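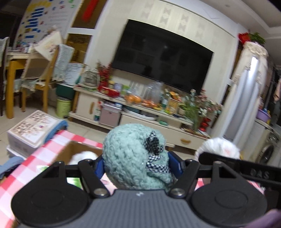
A mint-green knitted toy with a checkered bow.

1/ The Bunnag Public Library will hold its annual toy and book exchange in August. This thread sets out how donations are accepted, what families may take home, and what has changed from last year.

2/ Donations are received at the Zutorton branch only, at the side entrance on the parking lot. The main branch does not have the storage space and cannot accept items on the exchange's behalf. Please do not leave bags outside after closing.

3/ Each household may bring up to 12 items. Books and toys count equally. A boxed puzzle or game counts as one item, provided all the pieces are in the box.

4/ Soft toys should be washed before drop-off. Please check seams, buttons and ribbons, and remove anything that could come off in a small child's hand. Battery toys should be brought with the batteries taken out. 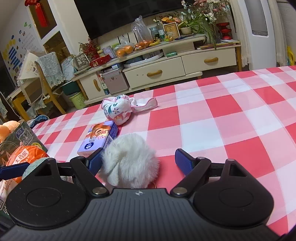 5/ We are unable to accept car seats, crib bumpers, bicycle helmets, or any toy that has been recalled. Encyclopedias and textbooks should go to the county recycling center.

6/ Every household that donates will receive a token for each item accepted. Tokens may be used on the day or passed to another family. Families who have nothing to donate may ask at the desk for 6 tokens per child. No proof of income is required.

7/ Last year's exchange received 2,000 items, and 700 of these were picture books. Board books for children under three ran out before noon. Donations in this group are especially welcome.

8/ Opening hours have changed. Doors open at 9 a.m. for families with a child who needs a quieter visit, and at 10 a.m. for all others. The exchange closes at 3 p.m. Strollers may be left in the lobby.

9/ Items left at the end of the day will go to the Ferar Family Center. The library does not sell donated toys or books at any point.

10/ Ratree Chuensuk, Children's Services, is coordinating the exchange this year. Questions about large donations from schools or day care centers should be sent to Decha Petchrat at the Zutorton branch before items are delivered.

11/ The number 4 bus stops at the branch. Parking on Bradent Street is limited to two hours.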